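Demonstration gathering (robot learning)

From the Corance open reference, section: Machines and automation
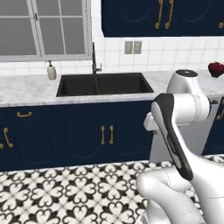

A simulated kitchen with a white robot arm in front of the counter.

Demonstration gathering, also called demo collection or just collection, is the work of making examples for a robot learning system. An example is one recorded go at a task. The system is given many of them and learns to copy what the arm did in each situation. Gathering can be done on a real arm or in a simulated room, and many projects do both.

Contents: Terms – Methods – Simulated rooms – What is recorded – Running a session – Sorting and throwing out – Known problems – The Dirnham set – See also

Terms

Episode. One go at a task from start to finish. Also called a demo, a run or a trajectory, usage varies and some papers use all three on one page.

Step. A single moment inside an episode. Holds what the cameras gave, where the joints were, and what command was sent.

Task line. The short sentence stored with an episode, e.g. "put the cup in the sink". Kept plain. Two people writing task lines for the same job will word it differently, which is mostly seen as useful.

Policy. The thing being trained. Takes in the current view and joint readings, gives back the next command.

Operator. The person driving the arm.

Methods

Hand guiding. The operator holds the arm and moves it through the job. Cheap, needs no extra kit. Hands end up in the camera view, so the motion is often played back afterwards and filmed clean. Not possible in simulation for obvious reasons.

Remote driving. The operator uses a second smaller arm, a handheld controller, a 3D mouse or a keyboard. Now the usual way for both real and simulated work. Keyboard driving is slow and gives jerky paths – one axis moves, stops, then another. Fine for checking a room loads properly, poor for training.

Scripted. A program that knows where everything is plans the path. Only easy in simulation, where object positions can be read straight out. Makes very tidy, very samey examples.

Spreading. A few human episodes are cut into pieces and the pieces refitted to new object positions, then run again. Failed results are dropped. One person's afternoon can become a large set this way, though the habits of that one person are in every copy.

Simulated rooms

Kitchens are the common choice. They have drawers, doors, taps, sinks and a lot of small things to pick up, all within reach of a single arm. A typical room is built from swappable parts: cabinet fronts, handles, worktop, wall tiles, floor. The same layout can be shown with navy blue doors and gold handles in one episode and something else entirely in the next. Changing surfaces like this is meant to stop the policy from leaning on one colour or one pattern.

Parts fall into two groups. Fixtures stay put, though some have moving bits such as doors and drawers. Objects are loose and are placed afresh at the start of each episode, within limits set by the task. Fruit is popular as an object. Simple shapes, easy to tell apart, and a rounded thing is a fair test of a grasp.

Placement limits matter more than they look. Too tight and the policy only learns one spot. Too loose and objects land where the arm cannot reach, so the episode is wasted before it starts.

What is recorded

Camera views, normally a fixed one plus one near the hand. Joint positions. Hand open or closed. The command at each step. The task line. In simulation the full state of the room is saved as well, so an old episode can be loaded again and filmed from a new angle, or with different surfaces, without anybody driving it a second time.

Views saved at a low size are often regretted later. Most groups now save the state first and make the pictures afterwards.

Running a session

Practice differs but the order is much the same everywhere.

Load room, check cameras. Arm goes to its start pose. Operator reads the task line, does the task, marks it as done or failed. Room resets. Repeat.

Sessions of 40 minutes with a break are common. Tired operators take short cuts, bump cabinet edges and start closing the hand early. First 4 episodes of a session are often treated as warm-up and left out of the set.

New operators are told to move steadily and not to stop and think with the arm in mid air. Pauses get learnt too. A policy trained on episodes with long waits may simply freeze at the same place and never set off again.

Sorting and throwing out

Every episode is checked, by a person or by a success test built into the task. Success tests are fast but can be fooled – an object knocked into the sink passes the same as one placed there carefully. A quick watch at high speed catches most of these.

Failed episodes used to be deleted. Many projects now keep them in a seperate folder, as some training methods can use them and they help when testing the success check itself.

Known problems

Blocked view. A large arm close to a fixed camera can hide the very thing it is reaching for. Moving the camera up or across usually helps, at the cost of making older episodes mismatched.

Contact. Simulated gripping is not the same as real gripping. Things slide, stick or jump in ways they would not on a real worktop.

Uneven spread. Easy tasks get collected first and most. Door and drawer jobs lag behind pick-and-place jobs in nearly every shared set.

Handedness of layout. If the sink is always on the same side of the arm the policy will expect it there. Mirrored rooms are a cheap fix, rarely done.

The Dirnham set

Dirnham is a shared set of simulated kitchen episodes, put out in July by the Oshima group. It covers 10 tasks with 200 episodes each, all driven by remote control. Four rooms are held back for testing. A later addition made by spreading is kept apart from the human episodes, after users complained they could not tell which were which.

The recording tool that goes with it, Trumetti, saves full room state and can export to the more common formats. Support for two arms is listed as planned.

See also

Imitation learning
Remote operation
Simulated rooms, building of
Success tests
Trumetti (software)

This article needs more sources. The section on Methods may overlap with Remote operation, please discuss before mergeing.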